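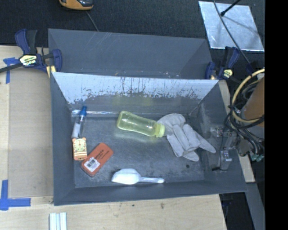 November, bin bench, evening

Arm's parked over on the right with the gripper hanging down inside the front bin, and I'm writing this before I touch anything else, because last time I "just quickly" moved a cable first and then couldn't remember what the setup had been.

So, the clamps! The front bin is finally held at the back corners and I can't believe I put it off this long. Before tonight the front bin crept toward the bench edge every time the gripper brushed a wall, and I kept blaming the calibration. I redid the hand-eye calibration twice last week for nothing. Erick Chege came past, pushed the bin with one finger, watched it slide and went to make coffee. Fair enough. The clamps are the blue and black bar ones from the shared rack, and I've put my name on the sign-out sheet, so please don't take them back without asking me.

If you do have to move the board on the left, it goes back against the blue tape. The tape marks are what I measured from. If they start peeling, stick new tape directly over the old and don't eyeball it.

What's in the bin

I went for awkward stuff this round. Baby bottle, work glove all bunched up, the slim clear bottle with the blue cap, the red-orange box with the barcode sticker, the white scoop, and the little orange animal with the dial on its front (everybody's favorite, I know, and yes it goes back on the shelf when I'm done). The rule is still that I tip things in and leave them how they fall. No tidying. I caught myself turning the scoop handle to a nicer angle the other night and had to throw out that run.

Numbers so far

482 pick attempts since the new fingers went on. 38 of those were outright drops, where it had the thing and then lost it on the way up. I'm pretty happy with that! The misses I haven't sorted through yet, they're in the Tambunan folder with everything else and I'll get to them when I have a free evening and some snacks.

The drops are mostly the glove. It'll grab one finger of it, lift, the rest of the glove swings out and the whole thing peels off. I tried closing harder and that did nothing useful. I tried going in deeper and hit the floor. What seems to help is aiming for the fat part and coming straight down, but the planner loves a fingertip because it looks like a nice skinny graspable thing in the depth map. I'm going to try a penalty on anything long and thin that's attached to something wide. Erick thinks that will wreck the scoop, and he may well be right, the scoop being exactly that.

Clear bottle is its own headache. When it leans near a corner, the depth camera sees right through it half the time and gives me the wall behind. The cap shows up fine. I've been picking by the cap, which works okay until another thing is lying on top of it. Lalleo has a matte spray people use for this, but I don't want to spray everything we own, it feels like cheating.

Shiny walls

The front bin's back wall is pretty beat up, and there's a bright band under the rim that throws reflections all over the place. Same with the crinkly strip along the bottom seam. I got 9 phantom grasps in one run, all along that seam, with the gripper very confidently closing on nothing. For now I've masked out a margin next to the back wall in the Rellden config. It means anything lying tight against the wall gets ignored, so it's a stopgap. I'd like to sand that wall or stick something dull on it. Does anyone have leftover matte film? I'll trade you for zip ties.

Cables

Speaking of which, the cable bunch by the arm is a mess and I know it. The black ones cross right over the hose, and at full reach toward the front left I can hear something dragging. I slowed the wrist down for the last five runs and the dragging got quieter. Not a fix. They want to be sleeved and tied further up the arm with a proper loop of slack, and the green connectors need to come out of the swing path altogether. That's the first job next session, before any more picking, and I'm writing it here so I can't pretend I forgot.

To do

Reroute and sleeve the cables.
Thin-part penalty, tested on glove and scoop separately.
Dull down the back wall.
Ask Plorirum if they'll swap the spare finger pads for the softer kind.
Sort the misses (snacks).

Power to the arm is off at the wall. The bin stays as it is until tomorrow, please leave the stuff in it.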